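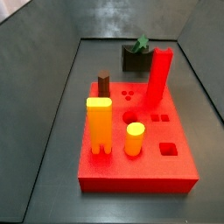 Base with four pieces in it, star parked on the cradle at the back.

Home > Workshop > Notebook > Titer arm > Bench entries
Previous entry | Next entry | Parts list | Wiring | Index

24/06/2025, Clundadau workshop, evening

Present: me and Tumaini Owino. Godfrey Mohamedi came later for the power supply question.

Purpose of today: to see if the new height setting is good for all the pegs, and to decide whether we print a second base or continue with the red one. The last long entry about the base is from April, when we still had the old floor in the tray.

First the cradle. The star does not like to stand alone on the floor, it can roll when the gripper comes near, and then the program looks for it in a place where it is no more. So we rest it in the curved part of a cradle. The gripper must then take it at an angle and turn it upright over the hole. In Mosoti (our script, for those who read this later) I wrote the turn as a separate step. Before, it was mixed with the lowering and I could not understand which of the two was wrong.

Settings which I used for the whole evening:

- travel speed 90
- slow speed for the last part, one third of travel
- closing force 300
- waiting time after closing, 700 ms
- waiting time before opening, 555 ms

The units for the force are those of the driver board, they are not newtons. Tumaini asked this again, so I write it again.

The waiting time of 555 is not a result of any calculation. I typed it when I was testing the keyboard on the small screen, it worked well enough, and I left it. If somebody wants to make it a round number, please do a full set of runs after.

The arch piece has two legs and both must go in together. When the rotation is wrong by a small angle, one leg goes in and the other one sits on the edge. I would like the holes for the legs to have a small chamfer in the next print. Tumaini thinks that a chamfer makes the task too easy and we will not learn if the rotation is correct. We did not agree. For now no chamfer.

The red column is a different problem. It has the same color as the base, and the color filter in Cundum takes both of them as one big object. I tried to move the threshold and I lost the front side of the base completely. I put it back. A cheap solution is a strip of tape on the column, but then we must also change the model. Godfrey proposed to print the column again in white. We have white filament, so this is possible this week.
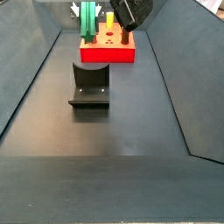
Gripper down by the brown peg. Star and yellow peg in the block, black cradle in front.

For the brown peg, the point to watch is how low the gripper body comes to the top of the block. The fingers are chunky and I am always afraid for the neighbors of the piece we want. I added a check in Mosoti: if the target height is below the limit, the arm stops and asks. Tumaini says it asks too often. Maybe the limit should be different for each hole, and not one number for the whole block. I will make a small table for it.

The order of pieces also matters more than I believed. The star is tall, and if it stands in the block already, the arm has to go around it or above it. I prefer above. It costs time but the path is simple to read in the log.

Dust on the floor of the tray shows as small white spots for the camera of Cundum. Wipe before every set with the dry cloth, the wet one leaves lines.

Power supply: Godfrey measured it at the connector with the arm holding still, and then during a fast move. He will write his numbers on the wiring page himself. His opinion is that the supply is fine and the cable is too thin. I have no opinion until I see the numbers.

To do:
- print the column in white (me)
- thicker cable, same connector (Godfrey)
- height table for each hole, first for the brown peg (me)
- decide about the chamfer (all, when we are less tired)
- tighten the screws of the black cradle with the short driver (Tumaini)

The short driver is in the drawer under the printer. Please return it there.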